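Kitchen arms change the working day at Flirnov

October 1, 2023

Kurkbridge - The contract kitchen company Flirnov has moved part of its breakfast service to robot arms, and the staff who did this work before have new duties. The change started in August at the Vekcombe site, where 300 breakfasts are served each working day.

The arms work at a normal counter with normal kitchen equipment. Flirnov decided against building a special cell for them. Employees and machines use the same toaster, the same cutting board and the same shelf space, so people had to agree on where things stand and keep to it.

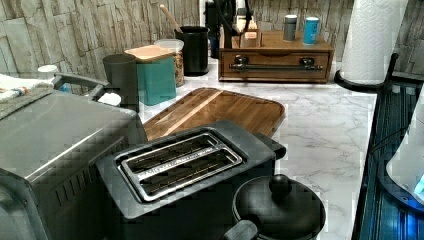 New duties, same hours

Before August, 14 employees shared the early shift. All of them are still on the payroll, the company says, but four have moved to menu planning and guest service. The others prepare the counter, watch the arms and take over when a task goes wrong.

Han-gyeol Yook, shift leader at Vekcombe, says the first weeks were slow. The arm stopped often, and each time a person had to walk over, clear the counter and start the task again. "We had more work in August, not less," he says. "Now I can leave it for a longer time, but I still listen for it."

The training took two days for each person. It was made together with Lema, the supplier of the software. Employees who finish it receive a higher hourly rate - a point that was discussed for several months before both sides signed.

Small items remain the most difficult part. On the counter there can be a tea box, a mug, a jar and a utensil crock close to each other, and the gripper must reach between them.

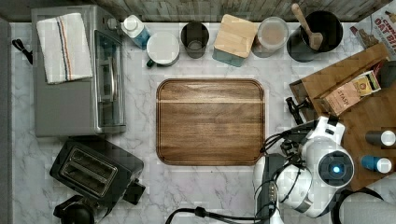 Tsegereda Seyoum sees the matter with less enthusiasm. She told this newsletter that the early shift has become quieter and that she misses talking with colleagues during the work. She would also like a written promise that the higher rate stays when the trial period is over. Flirnov answered that this will be part of the next talks.

A second site in Kurkbridge should follow, with a planned 1,000 breakfasts a day.

Related items
- Lema opens training room in Kurkbridge
- Early shifts: what the new agreement says
- Vekcombe canteen extends opening hours

Contact the editors | Copyright 2023 | Back to top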